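Irnthorpe Robotics Club – January build nights

Quick dump of pics, more when Yi-chun finds the cable. We're working on Heva, our two-arm project, for the Maresier student challenge. 400 points possible, we got 379 in the practice run. Drawer task still to do. Thanks to Oi-ling Tsang for teh room and to Ming-te for staying late again. 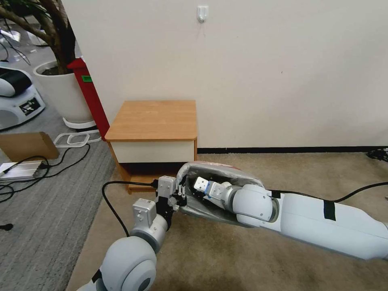 Both arms by the side table – left gripper up at the rim of the silvery sleeve on the right one.

Rest of the pics comming soon. Ask Parviz for full size.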